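Chapter 4
Containers: Giving Small Things a Place to Stop

When I started teaching home organizing, I used to begin with closets. Closets are where people want to begin, and they're also where people give up (I've watched it happen on a Wednesday evening, forty minutes in, coats all over the bed). So now I begin with a table, a basket, and a couple of cups, and I've never gone back!

In Chapter 3 you sorted. You made your piles, you argued with yourself about the piles, and if you did the exercise at the end you wrote down how many things came out of one kitchen drawer. My student Lemlem Tsegaye holds the record with 167, and it was a drawer I would have called tidy. Now all of that has to go somewhere, and this chapter is about the somewhere.

Let me give you the two words we'll lean on most. A holder is anything that keeps one kind of thing together: a cup, a jar, a shallow dish. A carrier is anything that keeps several holders together and lets you move them in one trip. A tray is a carrier. So is a basket with handles. Plenty of objects can play either part, and we'll get to those awkward ones in Section 4.3.

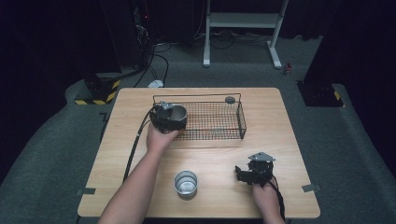
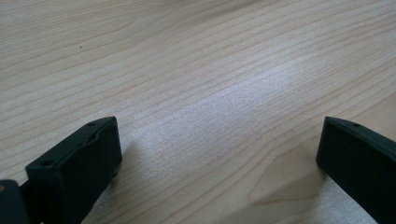 Pick your surface before you pick your containers. I mean it, this is the step everyone skips. You want a table you can walk up to, with enough bare top to set things down while you change your mind, and you will change your mind. I like pale wood with a quiet grain, the kind where even a speck of dust shows up, and I like a carrier with see-through sides like the black wire mesh basket, which sits toward the back and leaves the front of the table for working. Metal cups are good company for a basket like that. They stand up on their own outside it, they go in and out with one hand, and a rolled rim is kind to your fingers.

Now, about size. Dariusz Kalinowski, who taught me most of what I know, had a rule he called the Flundeck rule, after the street he lived on: fill a holder halfway, then live with it for a week. If it's still half full, you chose well. If it's overflowing, you have a sorting problem and should go back a chapter (sorry). Buying a bigger cup only postpones things, and I say that as someone who once owned 62 jars.

Mesh has one drawback you should know before you fall in love with it. Small stuff falls through or snags. Pins, screws, beads, and loose seeds all need a solid-bottomed holder first, and then the holder goes in the basket. Flat things like lids can lie straight on the mesh quite happily.

Before you read on, try this. Clear one table completely. Put a carrier at the back and two empty holders in front of it, then bring over one pile from Chapter 3 and work through it slowly, putting each thing in a holder or straight into the carrier. Keep a pencil nearby and note every item that made you hesitate. We'll use that list in Section 4.1, which is all about the things that don't seem to belong anywhere.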